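Paper on the Table

Dinner in Tever used to mean linen. Starch, a crease down the middle, a laundry bill every month. Then the paper came in. Rolls of it, cheap, white, torn off between parties. Now half the places on the harbor street have gone that way, and the other half are thinking about it.

Gruvus went first. Nine tables, one roll, a pot of crayons. The idea was speed. Wipe nothing, fold it up, bin it, next party sits down. What they didnt plan on was the drawing. Grown adults, two glasses in, doing boats. Recipes. Somebody's kitchen floor plan.

So the printers noticed. Surdu, the mill town up the road, sells it ready printed now. Grids for the doodlers. Food cartoons for the kids. A roll is 144 feet and a busy room gets through one in 5 days.

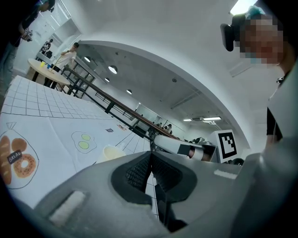
Bread, a donut and a fried egg, printed on white paper.

Not everyone is sold. At Brerance they tried it for a month and went back to cloth. Too noisy, the regulars said. It crackles. Elbows stick to it in August. Also the waste, wich is a fair point, a stack of crumpled sheets by the back door every night and no good way to recycle the ones with oil on them.

Still. Walk down there at six, before the rush, and look in the windows. White paper, clips at the corners, crayons out. The rolls for April are already on order.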